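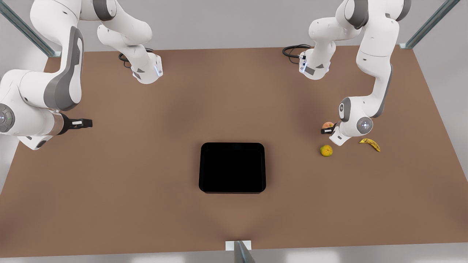 Relstead Tide Pool Notes

A text dataset of shore notes from the rock pools at Relstead, written down by people who love poking around in them. Version 3, January 2025.

What you get

257 visits to the same stretch of shore, each with its own notes, in one CSV file and a folder of plain text. Every visit covers one or more named pools, and most have a proper paragraph on what was living there, what had moved, and what the weed was doing. Some are two words long ("too windy"). We kept those too, because a gap in a record is worth knowing about!

There are 42 pools in all. The big ones near the steps have been visited over and over. The far ones, out past the Skumden ledge, only come clear on the lowest tides, so their history is thin, but the notes from out there are some of the best reading in the whole set. If you only have ten minutes, open the Skumden files first.

Files

visits.csv: one row per visit
pools.csv: one row per pool, with its name, rough shape and height on the shore
notes/: the full text of each visit, named by visit number
names.txt: local names for animals and weeds, matched to common names

Columns in visits.csv

visit: whole number, starting at 1
month and year: we dropped the exact day from the older visits, where the notebooks disagreed with each other
pools: pool codes, separated by semicolons
tide: low, very low, or blank
water_temp_f: degrees Fahrenheit, blank if no thermometer was carried
sky: free text, as written
species: semicolon list, common names only
sure: yes, no, or partly

Please use the "sure" column. Small snails are hard, and juvenile crabs are harder, and plenty of our note takers were learning as they went. Setting sure = yes leaves you with 80 percent of the rows and a much calmer afternoon.

How the notes were made

Everything began on paper. The early notebooks are in pencil, which holds up wonderfully to salt spray, and they were typed up over several winters. Spelling was fixed where the meaning was plain. Where it wasn't, the original word sits in square brackets. Pool names follow the Nnaji map, a hand-drawn chart of the shore that gave most of the pools their first names (Kettle, Long Drop, Upper Saucer and so on). The Clescombe notebooks used numbers instead, and pools.csv has both.

One thing to watch: Clescombe 17 and Clescombe 18 were treated as a single pool until a boulder shifted one November. Visits before that carry the code C17-18. Don't split them.

Things people might do with it

Track when anemones show up in the upper pools. Compare what beginners and old hands write about the same water. Practice pulling species names out of messy text, which this set is great for, as the same little fish goes by five names and one of them is also a kind of bun. Or just read it. There is a run of spring entries following a single hermit crab's shell swaps that is better than most television.

Things it can't tell you

How many animals there were. Note takers wrote down what they noticed, and they noticed sea stars far more than sponges. A missing species in a row doesn't mean it was missing from the pool. Winter is thin all the way through.

Known problems

Water temperatures in visits 31 to 36 came from a thermometer that read high. They are left as written.
"Green weed" covers at least two kinds.
Upper Saucer is spelled "Upper Sorcerer" in four files. We like it and have left it in.

Reuse

Free to share and adapt with credit to Relstead Tide Pool Notes. Corrections are very welcome, especially to names.txt, where the list of local words for limpet is still growing.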